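Grumley Help Desk > Cell Safety and Setup > Kitchen bench
Status: Open, waiting on Bakke
Priority: Medium
Reported: August, 7:40 am

Problem
Arm on the Kurer cell skips the start checks if the operator resumes from pause. Goes straight to the last program. House rule says full check after EVERY pause over 300 seconds, no exceptions. Resume button doesn't know that.

Setup when I got there, nothing moved yet:
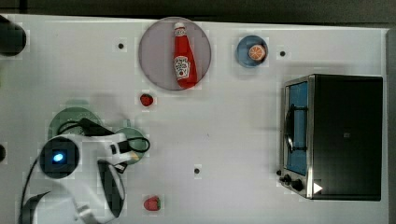
Kitchen bench, arm at lower left, toaster oven on the right.

Log
7:55 Pulled controller log. 32 resumes since last update, none ran the check. Not a one off.
8:10 Timer value is set to 2000, should be 300. Somebody typed it in by hand I think. Changed back, saved, power cycled.
8:20 Still skips. So timer isn't the whole story.
8:35 Slow speed run, guard rules on, one person at the stop and one at the screen. Do not do this alone pls. Banana pick next to the mug and colander.

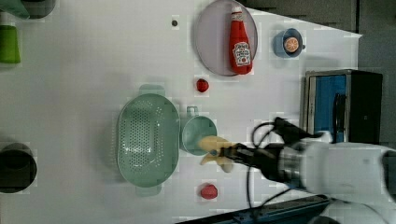
8:50 Paused with the item in the grip. Rule 4 in our sheet says no pause over 300 with a held part, put it down first. Software lets you do it anyway. Needs a block, or at least a warning.
9:05 Checked speed cap. Sheet says 100 mm/s with anyone inside the tape. Config had the cap but resume loads the old profile, which doesn't. That's the real bug imo.
9:15 Forced the profile by hand and ran again, open fingers only, no pick.

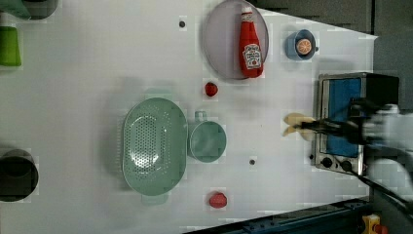 Cap stayed on for that run but the check still has to be started from the menu, so anyone using the cell today does it that way and signs the sheet. Signing before the check doesn't count, had to say this twice already.

To do
- Bakke: patch resume so it loads the current profile
- Bakke: block on long pause with held part
- Me: lock timer field, admin only
- Me: look at the Flalono cell, same controller version, probly same bug
- Reprint rule sheet, the one on the wall is two versions old

Leave ticket open til patch is in and the resume test passes on both cells.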